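Stivville Rovers Welcome Back Roswitha Kasten as Head Coach for the New Season

Print | E-mail
Shares: 22 | Comments: 2

STIVVILLE – Stivville Rovers Soccer Club is very happy to announce that Roswitha Kasten, who wore the captain's armband here for so many seasons, is coming home to take charge of the first team. 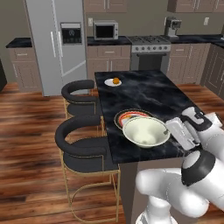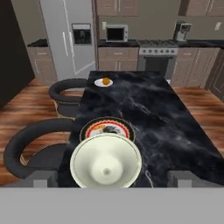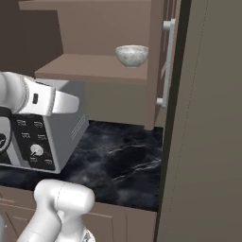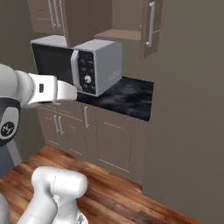

Kasten takes over from Arne Diekmann, who told the players in January that he wanted to step down when his contract ended. Arne gave this club everything he had, through muddy winters and one very long relegation fight, and we hope he knows he will always have a seat in the main stand and a warm cup of coffee waiting at half-time.

Many supporters will remember Kasten best for her 61 goals in Rovers colors, and above all for the late header against Prurkbridge that sent us up a division (and sent a good part of the home end onto the field!). She has spent the past two seasons as assistant coach at Vangate Athletic, working mostly with younger players.

"I still get a lump in my throat walking through that gate," said Kasten. "The people here looked after me when I was a homesick teenager with a bad knee, and I'd love to give something back. We have a young squad and they like to run, so let's give the fans a team that has a go at everyone."

Club president Theda Grube said the board had spoken with several good candidates before making its choice. "Roswitha came in with a notebook full of ideas, and we talked so long that we missed supper," Grube said. "I went home that night feeling very sure."

Edeltraud Vogler stays on as goalkeeping coach, and the search for a new fitness coach is under way.

Supporters are warmly invited to meet Kasten at the clubhouse before the first preseason home game, against Prurkbridge. Doors open at 5 p.m. Season tickets are on sale now at $85, and current holders can keep their usual seats by renewing at the ticket office.

Press contact: Anneliese Gerlach, Stivville Rovers Soccer Club

Last updated: 4:22 p.m.

Print | E-mail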